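Search this site Search Type and press enter

How to put a plank-pattern surround on three sides of a worktable

A table which stands open on all sides loses small things over the far edge and makes everything behind it part of the view. In our workshop in Warkport we closed three of the sides with panels and covered them with a dark plank pattern. It was two afternoons of work in October for two persons. I write the steps as we did them, with the mistakes also.

What you need

- Three flat panels, one for the back and two for the sides. Ours are 507 mm high.
- Two aluminium corner posts, and rails for the edges of the table
- Plank-pattern covering in separate strips, 184 mm wide
- Contact glue and a small roller
- A spirit level, a pencil, a long ruler
- A sharp knife with several new blades

Step 1. Choose the colours together

Put a strip of the covering on the table before you buy all of it, and look at it in the morning and again with the lamps on. Our table has a light wood grain, so we wanted walls that are clearly darker. The strips we took are brown-black with red streaks. Jarlath Dolan found them too strong in the shop at Solesthorpe and wanted a grey oak. I think the dark one is good, but if your room has only one small window, please listen to Jarlath.

Step 2. Fix the rails and the posts

Screw the rails along the far edge and the two sides of the table first. Then place one post in each far corner. Check each post with the level from two directions and tighten the screws only a little. You will want to move them again when the panels come.

The front side stays open. We have there a wide aluminium beam with grooves, which was already on the table, and we left it as it was.

Step 3. Mark the rows

Lay the back panel flat on the floor, supported on two blankets. Draw one horizontal line where the first row shall end and measure all other rows from this line. Do not measure each row from the row before, because the small errors are added together and at the top you have a row which climbs.

When the back panel is marked, stand the side panels next to it and carry the lines across with the long ruler. The rows then meet at the corners.

Step 4. Cut and lay the strips

Begin each row with a piece of another length than the row below. We moved the joints by 300 mm where it was possible, and by 270 mm in the rows where the strip became too short. If the joints stand one over the other, the wall looks like tiles.

Cut from the face, with two light cuts instead of one hard cut. Hold the ruler with the whole hand. My ruler slipped – more than one time – and a joint cut slanted is very visible against a dark strip, as the ground under it is pale. You can see this on our back wall, right of the middle and quite high.

Put glue on both surfaces, wait until it does not stick to the finger, and lay the strip from one end to the other. Roll it well at the ends.

Step 5. Stand the panels up

Start with the back panel, then one side, then the other. Slide each panel to its post and hold it there while the second person tightens the screws from bottom to top. Leave everything overnight before you lean anything on it.

Wipe the glue marks from the posts and rails while they are still soft. A plastic scraper is enough, a metal one will scratch the aluminium.
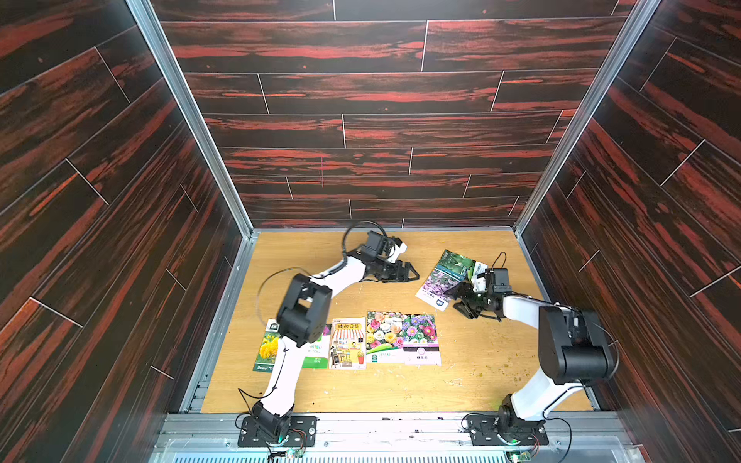 Step 6. Treat the pale joints, if you wish

The pale seams between the rows can stay, and many people like them. If you do not, take a brown furniture marker and draw it along the seam with light pressure, then wipe after a few seconds. Try it first low down near a corner. Adhiambo Gachanja did this on her own table at home and needed two markers for the three walls. We have left our short joints white for now.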